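About us - Kurnar Tool Library

Kurnar lends out hand tools and decorating bits. Small shop front, one back room, open since February. You borrow, you bring back, somebody else gets a go. That's the whole idea really.

We keep the little stuff on pegboard. Scissors, a small yellow-handled roller, that sort of thing. Everything on a hook where you can see it. 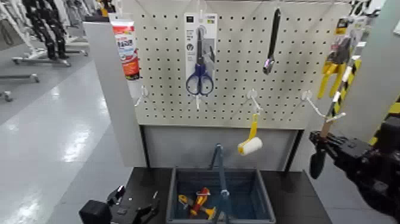

Pegboards, plastic crates, hooks. Nothing fancy. 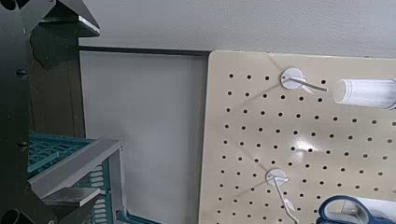

Haugen wrote in after a first visit to say the hooks are grand but could we please put the rollers lower down, because reaching over the counter with a toddler on one hip is no joke, and also is there any chance of a second sanding block as the one we've got is always out. Fair points both. Rollers are going down a row. Sanding block is on the list.

How it works

Joining is 11 pounds a year. Show us something with your address on it, fill in the card, done. Take up to a week, ring if you need longer. We don't do fines but we do ring you.

Rollers and brushes must come back clean. Properly clean, not rinsed and left in a bag. Scissors are for paper and fabric, please not wire, we have had to bin two pairs allready.

Where the tools come from

Mostly house clearences and people's sheds. Some bought new, when we can afford it. Bilance, the hardware shop two doors down, lets us have end of line stock at cost, still in the packet. We'll take most hand tools as gifts if they're sound. No petrol, no ladders, no half tins of paint.

577 loans so far, 82 members. Filler knives go out most.

Grarna

Grarna is our mending table. Bring a wobbly chair or a lamp with a dodgy switch and have a go at it with our tools. Free for members, 28 pence for a cup of tea (yes we know, it was 25).

Finding us

Blue door, next to the bakery. Bike rack round the side. If the door's shut, knock, we're probably in the back sorting screws.

Page last updated 2018-02-20. Opening hours are on the door, will get them up here soon.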